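Inicio · Programa · Apuntes · Prácticas · Tutorías
18 de abril

Apuntes de la práctica 4: reunir ejemplos para que el sistema aprenda

Bienvenidos otra vez, y gracias por el entusiasmo de la última sesión (¡casi no nos da tiempo a recoger!). En esta práctica dejamos un rato las redes y nos vamos a la mesa, que es donde empieza casi todo: cada grupo de Durkham grabará 80 demostraciones de una tarea sencillísima de enunciar, guardar herramientas de jardín de juguete en su bandeja, y ya veréis la de decisiones que esconde.

1. Preparar los objetos

Mezclad colores y posturas sin miedo. Nos interesa que haya mangos cruzados, palas medio metidas debajo de la bandeja, piezas que se tapan unas a otras. Si lo colocáis todo bien separadito, el modelo aprenderá un mundo muy ordenado y luego lo pasará fatal con el nuestro. Fijaos también en el fondo, que con un mantel de flores es bastante menos neutro de lo que parece. 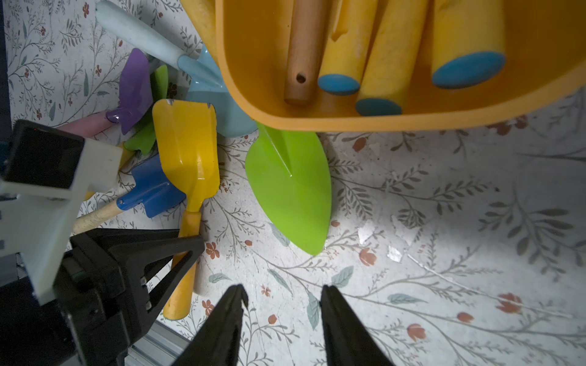 2. Grabar la demostración

Moved las pinzas despacio pero seguido — las pausas largas también se aprenden — y decidid antes de empezar qué brazo coge cada pieza. Cada 12 demostraciones, cambiad la disposición y también a la persona que maneja los brazos. Los fallos con recuperación se guardan, con la etiqueta «corregida» en Kollura; son oro puro, de verdad. Si una pieza se cae fuera del alcance, cerrad el episodio y empezad otro.

Antes de grabar, echad un vistazo general a la mesa. Los archivadores del fondo y las cestas colgadas se quedan donde están durante toda la serie, y así las vistas fijas se pueden comparar entre grupos.

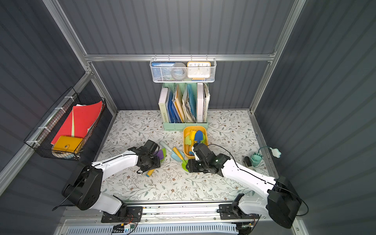
Khang Bùi
Profesor de prácticas, Aprendizaje por demostración

3. Revisar y entregar

Mirad los episodios enteros, con calma y a ser posible con un café. Comprobad que las cámaras van sincronizadas y que las imágenes conservan sus valores de 0 a 255; normalizar ya lo haremos en mayo, con el cuaderno de Istetti. La entrega es una carpeta por grupo con una nota breve sobre lo que os haya costado más. Para quien quiera seguir leyendo, el capítulo de Đàm sobre variedad en los datos es largo, pero se deja querer.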